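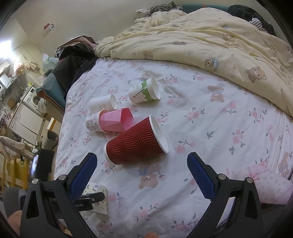
Paper cups on the bed, pink faceted one next to the big red one

Hand-held gripper squeezes paper cups too hard, how do I soften it?

Asked by Khalil Shboul, 2021-01-02

Hi all, first question here so be gentle. I've been building a two-jaw hand gripper at home, lever in the middle, black frames with the triangle cutouts, blue textured pads on the inside. Most of the parts came off the printer at the shared shop on Stollurby (thanks to whoever left the spool of black, I owe you one). It opens nice and wide and closes straight, and I was feeling pretty pleased with myself until I started on paper cups.

The big red one with the ridged sleeve is fine. I can pick that up all day long. The thin plain white ones are where I get in trouble, they fold in at the sides before I feel anything in the lever. By the time I notice, the cup is an oval. I work on the bed because a dropped cup doesn't roll away on me.

What I've tried: a weaker return spring, which only made it slow to open, and a strip of foam behind the pads, which made the jaws twist. Lever travel is 44 mm from open to closed and I can't easily make it longer without moving the pivots. Is there a trick for this or do I need to redraw the whole linkage?

Answer from Estíbaliz Robles

You don't need to redraw it! I had the same thing on my first one. The return spring isn't what decides how hard you squeeze, your hand is, so swapping it won't get you far. Put a spring in the link between the lever and the jaws instead. When the pads touch the cup that spring starts to give, and you get a bit of lever movement where the force comes up slowly (it'll feel mushy for a day, then you stop noticing).

I used a pen spring, cut down by two coils. If your link is one solid piece, split it and let one half slide inside the other, with a little slop. Mine is version 7 and I've still got that same pen spring in it.

For the foam, take it out. If you really want something soft back there, screw the pad down at both ends so it can bow in the middle without rocking. 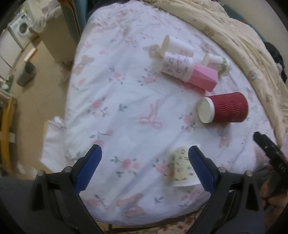 Do I have to grab a cup lying on its side differently from one that's standing up?
I would, with thin ones. Go for the end with the rim, where the paper is rolled and stiff, or down near the base. The middle of the wall is the weakest place you can pinch, whichever way up the cup is.

Answer from Benito Goicoechea

just use plastic cups

Answer from Maximiliano Sotomayor

Estíbaliz has it right about the spring, I'd only add a hard stop. Drill a small hole beside the lever, run an M3 screw in from the back and let the lever hit the end of it. Close the jaws on your thinnest cup until it holds, turn the screw in until it touches, done. Takes five minutes and you can back it off again for the narrow stuff.

Also check your pivots. If they're tight you feel the friction in your hand and you can't feel the cup. I loosened mine a quarter turn and put a drop of thread lock on so they'd stay put.

Comment from Khalil Shboul

Going with the stop screw first as I've got M3s in the drawer, then the pen spring once I can get back to the shop. It's shut until February.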